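HOUSEHOLD TECHNOLOGIES AND ORDINARY LIFE
Handout 3: Who Owns the Good Scissors? Shared Tools and the Rules Around Them

Posted 16 Oct 2018. Read before section. Bring it with you, preferably on paper.

Where we are

The last two handouts dealt with things people buy. This one deals with things people keep, lend, hide and fail to return. Economists have a perfectly good vocabulary for this (excludable, rival, commons, club) and we will use it, but please notice how quickly it runs into trouble once you let it into a kitchen drawer. A loaf of bread is rival: I eat it, you don't. A pair of scissors is rival for as long as I am holding it, and then for the three weeks it spends on top of my refrigerator.

Key terms for this week

Rival good: my use gets in the way of yours.
Excludable good: I can stop you from using it, at a cost I am willing to pay.
Commons: a resource with many users and some rules, written or not. A resource with no rules at all is called open access, and mixing the two up will cost you points on the midterm.
Custodian: whoever gets blamed. 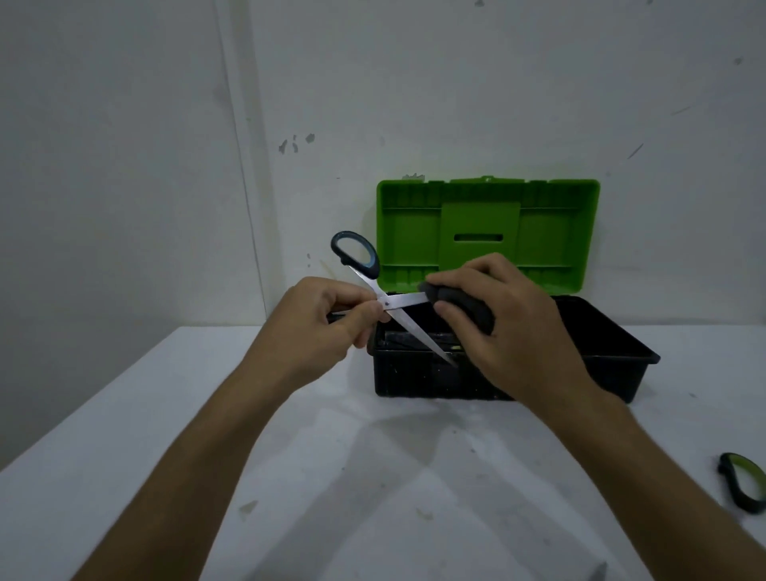 Ownership of a tool is usually described as a bundle of rights: to use it, to lend it, to alter it, to sell it, to throw it out. In a household the bundle comes apart almost at once. One person bought the thing, another sharpens it, a third decides where it lives, and a fourth uses it on wire. Even holding it is a matter of custom. Scissors opened into a wide V, with a hand at the pivot and the other around a grip, are no longer cutting anything, and most of us were raised with firm opinions on whether they should be carried or passed along that way. Those opinions are rules. They have no author and no enforcement budget, and they work rather well.

The Fiststead material

Your main reading is the Fiststead tool library study. Fiststead lends household tools to 297 member households from a former shoe store. Over the period of the study it recorded 3,473 loans, and the authors went through all of them, for which we should be grateful and a little concerned.

Things to look for as you read:

The late fee was dropped in August of the second year. Returns got faster. The authors offer two explanations and plainly prefer the first. I prefer the second. You are free to prefer neither, but say why.

Members treated expensive tools and cheap tools differently, in the direction you would not guess. The tile saw came home clean. The tape measures were, in the words of the study, "subject to drift."

Of the members interviewed, 66 said they owned a tool they had also borrowed. Pressed on this, most said theirs was at home but they could not find it. Keep this in mind when we get to storage. It is my favorite finding in the course and it will be on the exam. 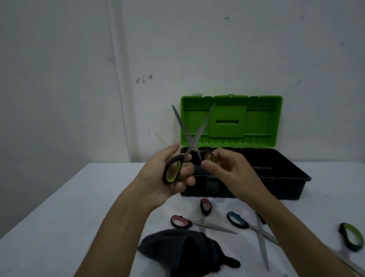
The second case is Arora, a housing co-op with one shared workshop and a very long sign-out sheet. Arora tried to solve the drift problem by buying duplicates. If there are enough copies of a thing, the reasoning went, it stops being rival and everyone can relax. What happened is that the copies sorted themselves into good ones and bad ones, and the good ones vanished into private apartments. The shared stock was soon made up entirely of tools no one wanted to steal. Compare this with what Gresham's law says about coins, and then be careful, as the fit is loose - coins don't get dull.

Manríquez, the rival co-op across the street, bought one of everything and painted it orange. Ugly, and far more successful. The optional reading from the Movden project has a chapter on marking and shame that explains why.

Questions for section

1. Is a junk drawer a commons or open access? Defend your answer using a drawer you know personally.
2. Why might a late fee make people return things later? Give a mechanism. "Human nature" is not a mechanism.
3. Name a tool rule in your own household that has never been said out loud. How did you learn it, and what did it cost you?

Written response

Two pages on question 2 or 3. Double spaced, with margins of the usual width. I own a ruler and I know where it is.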